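**FOR RELEASE: Nesico opens its doors for a robot morning in February**

I'm Retno Lau, I look after visits here at Nesico, and I'd love for you to come watch our robot arm play with blocks! The open day starts at 10 in the morning, it's free, and kids are welcome (bring a few, they ask the best questions).

The task is simple to follow – small colored cubes, a white table and a rectangle drawn on it in black line.

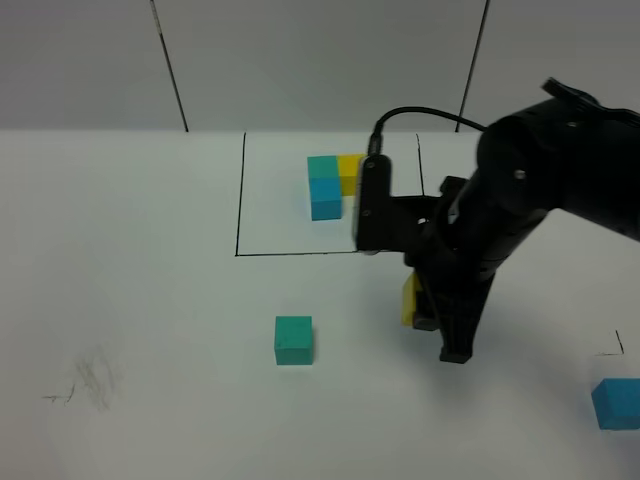
*The arm at the block table, with teal, blue and yellow cubes.*

Slamet Sembiring runs the demo and will happily talk about grippers until somebody drags him off to lunch. Ask him about lining up the fingers with a cube, it's his favorite subject.

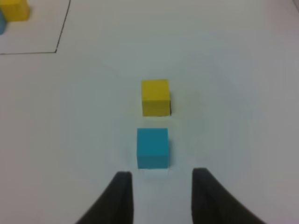
## Coming along

We have room for 691 visitors over the day, in 2 sessions, and our neighbors at Candari are lending us their parking lot. Sign up at the front desk or call and ask for Aiman Setiawan.

"I want people to stand close and see how it's done," says Kamarul Oei, our workshop lead. Me too – I still wander over with my coffee most mornings. 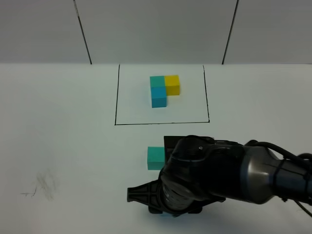 *Three cubes inside the rectangle and a teal one outside it.*

Press are welcome from 9:30. Contact: Retno Lau, Nesico visitor desk.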